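Chapter 9
Pile Fabrics in Use: Hanging, Folding and Drying

9.1 Scope of the chapter

Chapter 8 treated the construction of looped and split-fiber fabrics on the machine. The present chapter follows the finished towel into service. It deals with the way a pile cloth hangs, how it takes a fold, and what both do to the rate at which it gives up water. Woven terry is used for comparison only. Readers who need the test methods in full should consult Appendix C.

A towel on a rail or hook carries its own weight plus the weight of the water it holds. In a dry microfiber cloth the first quantity is small, and the drape is governed mainly by the stiffness of the ground fabric and the height of the pile. In a wet cloth the second quantity dominates. The same towel can therefore show two quite different outlines on the same hook – a point often missed when drape is judged from dry samples alone.
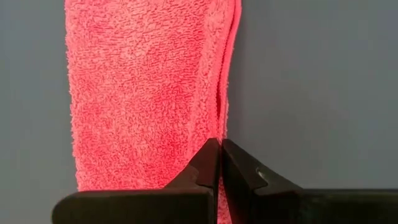 Muthoni Shemweta objects to treating the fold as a matter of appearance. In her view a lengthwise fold is a drying fault first, and any chapter on hanging should begin there, with the inner faces of the cloth and the air that fails to reach them. Her objection is accepted in part. Section 9.3 takes up drying before drape for this reason, although the geometry of the fold has to be defined beforehand.

9.2 Terms

Fold line: the line along which the cloth turns back on itself. In a deep pile the fold line is rounded, and its radius increases with pile height.

Layer gap: the space between the two inner faces, measured at mid-height. In the Clindwood trials the gap closed almost completely once the cloth was saturated.

Free edge: any edge not held by a fold or a support. Loose fibers at a free edge add to the apparent width and should be excluded from measurement.

Residual moisture: water remaining after a stated period, as a percentage of the dry weight of the cloth. A value of 85 percent is used as the starting point in the worked problems – it represents a towel wrung by hand.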